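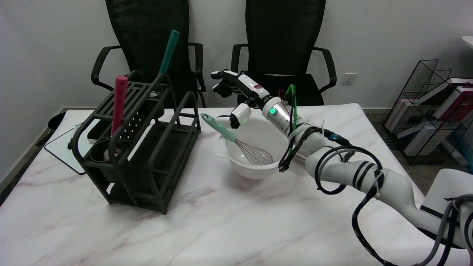

How long should the skin settle before a baseline exposure is taken?
Two minutes after clothing, dressings and straps have been removed from the area. Pressure marks from a waistband or diaper edge can look like pigment change under cross-polarized light.

Home | Guides | Vetstead Dermal Recorder | Section 4

4. Baseline mapping of pigmented lesions

This section covers the first recording session for a patient with one or more congenital or acquired pigmented lesions. It assumes that the Vetstead unit has been installed as described in Section 2 and that the operator has an active login. Follow-up sessions are covered in Section 5.

The recorder documents the appearance of the skin. It does not grade lesions and does not replace examination by a clinician.

4.1 Before the session

1. Turn on the base unit and wait for the status line to read READY.
2. Open the Cordier calibration tile and check its surface. Wipe it with a dry lint-free cloth if there are fingerprints.
3. Place the tile flat under the head and press CAL. The unit takes one exposure in each light mode.
4. Read the drift value. If it is 2 or lower, continue. If it is higher, repeat step 3 once.
5. If the second value is also higher than 2, stop and go to Section 9, Drift Faults.

Note: The tile is matched to the head at the factory. The serial number on the tile case must match the one on the head. Tiles can't be exchanged between units, even units of the same model.

Caution: Do not clean the tile with alcohol. Alcohol dulls the gray patches and shifts every later reading.

4.2 Creating the record

1. Select NEW PATIENT and enter the chart number twice.
2. Enter the date of birth. For patients under one year the unit switches to the infant body map, which has larger head and trunk regions.
3. Choose the session type. Use BASELINE for a first session only.
4. Confirm consent. The field stays red until a signed form has been scanned or the paper copy has been marked as on file.

The session type can't be changed after the first exposure is stored. If FOLLOW-UP was chosen by mistake, close the session without saving and start again.

4.3 Overview exposures

Overview exposures show where the lesions are on the body. They are taken before any close-ups.

1. Set the light mode to DIFFUSE.
2. Set the head to 1000 mm from the skin, using the rod supplied.
3. Record the front and back of the trunk, then each limb, front and back.
4. Record the scalp. Part the hair along the lines shown on the body map and hold it with the plastic comb.
5. Check each exposure on the monitor before moving to the next region. Reject any with motion blur or glare.

For a lesion that wraps around the trunk, such as a large nevus of the lower back and buttocks, rotate the patient in even steps through 180 degrees and overlap each exposure with the one before it by a third. The software joins them into a strip. Hair on the surface of the lesion should be left as it is at baseline. Shaving removes a feature the clinician may want recorded.

Note: Infants can be recorded lying on the caregiver's lap. Select LAP in the position menu so that the strip is not flagged for uneven spacing.

4.4 Close-up exposures

1. Attach the contact ring and set the light mode to CROSS.
2. Touch the lesion on the body map to open a marker. The unit assigns a number.
3. Put the paper scale on healthy skin next to the lesion, with the printed side up. Do not cover any part of the lesion.
4. Rest the ring on the skin without pressing. Pressure empties the small vessels and makes a red lesion look brown or pale.
5. Press the foot switch and hold still until the tone sounds.
6. Repeat with the light mode set to PARALLEL.

The unit stores up to 149 markers in a session. When there are more lesions than markers, record the largest ones and any that the clinician has named, then use GROUP for clusters of small satellite lesions. A group takes one marker, whatever its size.

Caution: Do not use the contact ring on broken, weeping or crusted skin. Use the 40 mm spacer instead and enter OPEN in the surface field.

Caution: Change the ring cover between patients, and after contact with the scalp or diaper area.

4.5 Closing the session

1. Press REVIEW. Markers that lack either light mode are listed in yellow.
2. Complete the missing exposures or enter a reason code.
3. Press CLOSE. The unit writes the record to the local disk and then to the Sketumden archive.
4. Wait for ARCHIVED to appear before turning off the base unit.

If the archive can't be reached, the record stays on the local disk and is sent at the next startup. Records waiting to be sent are marked with an open circle.

4.6 Revision note

Revised September 8, 2024, by Noémie Charpentier. Step 4 of 4.4 reworded. GROUP added to marker instructions. Old reason codes 11 and 12 withdrawn; see Appendix C for replacements.

This site uses cookies to remember your language and page settings. Accept | Manage settings

© Cloltgate Technical Publications | Contact | Back to top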